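Ticket 949: reward tier closed early, pledges stuck at "pending"

Status: resolved
Opened by: Birsen Yurt, fan club side
Handled by: Gönül Kırmızıgül, Troltus campaign support
Campaign: Turnen live at Samside, all-or-nothing

## Report

Birsen, 09:40

The signed poster tier on our concert campaign shows as sold out. It has a limit of 10 and the backer list shows eight people. Two fans have written to say they tried to pledge last night, got as far as the payment page, and then nothing. When they go back in, the tier is greyed out. Their accounts say "pending" and there is no button to cancel or retry.

The campaign total also looks wrong. The bar on the public page has not moved since yesterday evening, although I have had emails for new pledges on the ordinary ticket tier.

I have tried:

- logging out and in again
- a different browser
- opening the page on my phone with the wifi off
- saving the tier again without changing anything

None of it made any difference. I did not want to raise the limit myself in case it upset the rewards already promised. The band are only signing the number we agreed.

## First reply

Gönül, 10:25

Thanks, leave the limit alone for now. A pending pledge holds its place in a limited tier until the payment either clears or is dropped, so the tier will look full while two are waiting. The hold should let go by itself after half an hour. Yours have not, and I am looking into why.

Please send me:

1. The email address each of the two fans used. Send these by private message, not in the ticket.
2. Whether they paid by card or through Uysal.
3. A fresh copy of the campaign page text, as the draft and the live page have different save times on our side.

## Information from the organiser

Birsen, 11:10

Addresses sent. Both of them used Uysal. One says she was asked to confirm in the Uysal app and the message never arrived. The other confirmed and got a receipt number, but no money has left his account.

The page text is attached as a document.

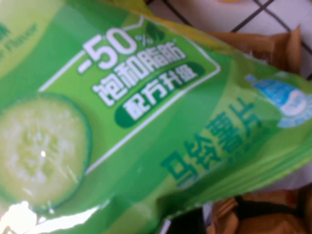
## Checks on our side

Gönül, 12:05

Pledge one: created at 21:14, handed to Uysal, no answer recorded. No confirmation was ever sent out, which fits what she told you.

Pledge two: created at 21:16, handed to Uysal, confirmed at their end at 21:17. Their answer came back to us and was turned away. Our log gives the reason as "reward version does not match".

Did anybody edit the poster tier between those times? Even a small change to the wording gives the tier a new version, and a pledge begun on the old version cannot be matched to it.

Birsen, 12:20

Yes, that was me. I corrected the delivery month to September. I also moved the questions section further down the page, but that was earlier in the evening.
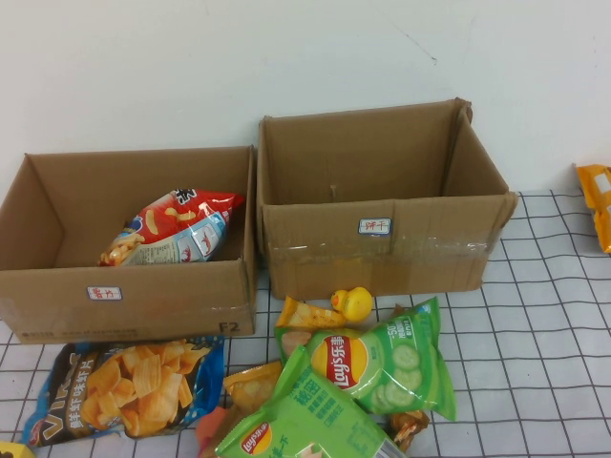 I didn't know an edit could affect somebody who was already paying. There was no warning when I pressed save.

Gönül, 12:50

There should have been one. It only appears when a pledge has been confirmed, and it ignores pending ones. I have passed that to the developers as a separate fault. Moving the questions section has no bearing on it, as page text is kept apart from the tiers.

The stuck total has the same cause. The public bar is worked out from a list that is rebuilt every few minutes, and the rebuild stopped when it reached pledge two. The ordinary tickets were taken properly and are safe. They were just not being added up on the public page.

## Fix

- 13:15: both pending pledges released. No money taken from either fan.
- 13:20: total rebuilt by hand. The missing ticket pledges now show, including the one for 2000 you asked about by message.
- 13:25: poster tier open again, two places left.
- 13:30: both places set aside for the two fans by private link. The links work until midnight, then the places go back on general sale.

Birsen, 15:45

Both fans have used their links and the tier now says 10 of 10. Page total matches my emails. One of them still has a Uysal receipt number from last night. Does she need to do anything with it?

Gönül, 16:05

I take it you mean the second fan, as the first never got a receipt. No, that one lapses by itself and he will not be charged for it. If it does turn up on his statement, reply to this ticket and it will open again.

Until the warning is mended, please close a tier before editing it, wait half an hour, make the change and then reopen it.

Birsen, 16:10

Yes, the second one, sorry. Will do. Fine to close.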